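### 4.2 What a tray is supposed to do

The case for the shallow parts tray is usually made in one sentence: give each component its own place and fewer will be lost, knocked or fitted the wrong way round. We wanted to see how much of that sentence survives contact with a workbench.

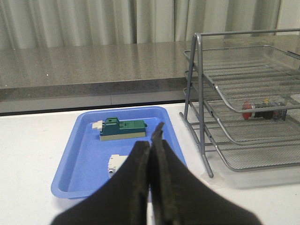
**Figure 2.** Green component with a pale base strip and a small white connector piece at one end, lying lengthwise in a blue plastic tray on a white table.

Darko objected at the draft stage that a tray is only a table with a rim, and that any gain we found would come from people slowing down when they are given one. We take the objection seriously. Nothing in our results rules it out, and the earlier bench study at Bastdale, often cited in favour of trays, did not test for it either. Its comparison group worked from a heap in a cardboard lid, and almost anything would look tidy beside that.

Our own trial at the Notgate workshop used 2 arrangements. In the first, the component was put down straight on the bench. In the second it went into a tray of the kind in Figure 2, with raised sides and rounded corners. Over 1000 placements were logged, all by the same small group, which limits what can be said about other workplaces. Workers were asked to lay the part lengthwise, parallel to the far rim, and were given no other guidance.

Two claims need to be kept apart. The first is that a rim stops parts from wandering off. We have no quarrel with this, though it is hardly a finding. The second is that a straight edge helps people line the part up, and so saves time at the next step. On this the evidence is thin. The next worker along still turned the part over to check it in most cases, tray or no tray, and whatever had been gained by careful placing was spent again in checking. A 20 minute session is also too short to show whether the habit of lining up lasts through a shift. We suspect it fades by mid-afternoon, but we did not measure it.

Colour is a further loose end. The Zonholm guide recommends blue trays on the grounds that parts stand out against them. A dark green housing on blue is a poor test of that advice, and the pale strip and off-white connector may be doing most of the work. We would want to see the same component in a grey tray, and in a white one, before repeating the recommendation. Neither was available to us, and section 5 therefore leaves colour out of the analysis altogether.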